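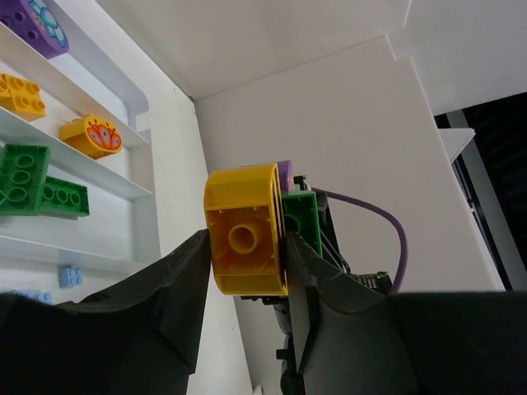
Underside of a yellow toy block, with the round center tube and thin ribs visible.

Cleaning and sorting used toy building blocks
Posted by Liam Lenihan in Storage & Care

This method is for mixed secondhand lots. The quantities are from my last batch, 3,319 pieces bought in March.

1. Remove stickered, printed and electrical parts. These are wiped by hand and never soaked.

2. Separate every joined pair. Dirt stays in the seam otherwise.

3. Fill a tub with lukewarm water and add a small amount of dish soap. Keep it below 40 °C — hotter water can warp the plastic. Put the blocks in mesh bags, no more than 80 to a bag, and soak for an hour.

4. Brush the undersides with a soft toothbrush. Grit collects between the tube and the ribs.

5. Rinse twice. Shake out each bag and spread the blocks on a towel, open side down. Turn them after 3 hours and leave overnight. 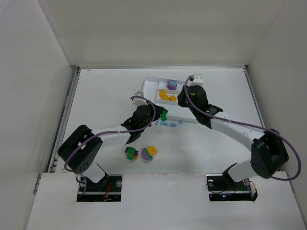
White tabletop with a grey metal rail along the left side.

6. Sort on a plain, light surface. Sort by shape first, then by color — small parts are easier to find among mixed colors.

7. Store in lidded bins. I use the Bisach shallow size and label the short end.

For lots over 2,000 pieces, repeat steps 3 to 5 in batches and change the water each time.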